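Home | News | Events | Back Issues | Contact

Filed under: Community Kitchen News

Soup lunches move to the Rastlow hall

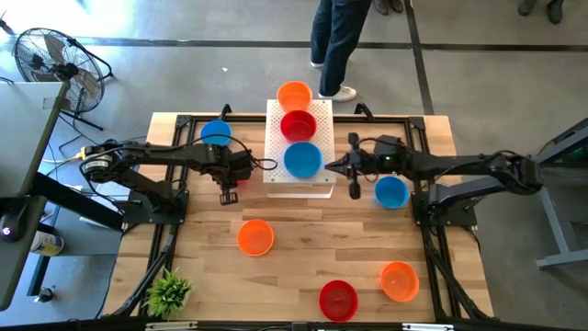 The monthly soup lunch will move to the Rastlow hall starting with the next sitting. The old room on Borutora Street was fine when the lunch was small, but the line had been going out the door since November, and the landlord wants the space back for storage.

Last year the lunch served 3505 meals, up from 1136 the year before. The busiest sitting drew 242 people, and the kitchen ran out of bread before the second pot was finished. Calum Cowie, who runs the kitchen, has ordered more from Simões bakery and asked them to deliver by 10 instead of 11.

The new hall has a proper sink, a six-burner stove and a side door wide enough for the carts. It does not have much parking. There is a public lot behind the library, and the number 9 bus stops at the corner. Please leave the spaces by the side door free for deliveries and for anyone who has trouble walking.

There will be two soups each time, one of them without meat. Maj-Britt Dalen is doing her yellow pea soup for the first sitting at Rastlow, along with a tomato and rice soup. If you have an allergy, ask at the counter before you order. The ingredients are written on a card next to each pot.

The price stays at what you can pay. A jar is by the door as before. Rent at the hall is higher - $406 a quarter - and the money in the jar covered a little over half of the old rent, so anything extra is welcome. Checks can be mailed to the office address on the back page.

We still need people to wash up between 1 and 3. It is the shift that always comes up short. You do not need to sign up for the whole year. One sitting is a help. Call Fatos Janevski at the office, or leave your name on the sheet at the counter.

Doors open at 11:30 and the last bowl goes out at 1:30. Containers for taking soup home are allowed after 1:15, if there is soup left.

Comments (3)

Keir Niven
Is the side door the one with the ramp? My mother uses a walker and the front steps are steep.

Fatos J.
Yes, the ramp is at the side door. Ring the bell if it is shut.

pea soup fan
Glad it's back on. Can the recipe go in the next newsletter? I asked last spring too.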